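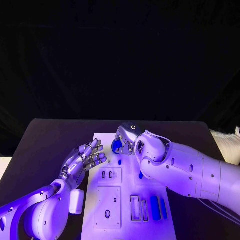 Opening this one for the Jodstead hall lighting rig, and I'm so pleased to say most of it is already working beautifully! The trouble is with slow fades on the new LED wash lights. They hold a fixed color perfectly well, and a deep violet-blue , with plain black cloth hanging behind the table, is just the kind of look we want for the night scenes. Ask for a slow fade down from it, though, and the light steps and stutters over the last part, then snaps to black.

Reported by: Torben Brinkmann
Status: Solved
2 shares | 2 comments

What I tried first

Swapped the data cable from the desk for the spare 35-foot one. No change. Moved the first light to a different wall socket, still no change. Set the start address to 200 to get it well clear of the old dimmers, and it stuttered exactly as before (but at least the address list is tidy now, which I love).

On Tuesday I ran a pink fade as well, in case blue was the only culprit. Pink was just as bad, and if anything easier to spot on pale scenery.

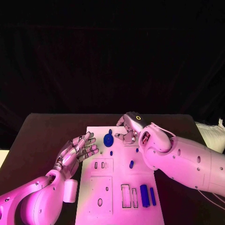

What fixed it

The dimmer curve! It's buried in the second page of the menu on the back of each light, and ours were all set to "linear". I changed them to "smooth" and the fade came down like melting butter — no steps, no snap. Reds and greens are lovely too. The Skarkunthorpe group had the same lights and the same stutter, so I've passed this on to them.

Still to do

Save the setting on the lights stored at Pletham. They go back to linear after a factory reset, so please check the curve before blaming the desk.

Comments

Nic Giolla: Tried this tonight and the sunset cue is gorgeous. Did you change the fade time too?

Torben Brinkmann: No, left it alone. So glad it worked!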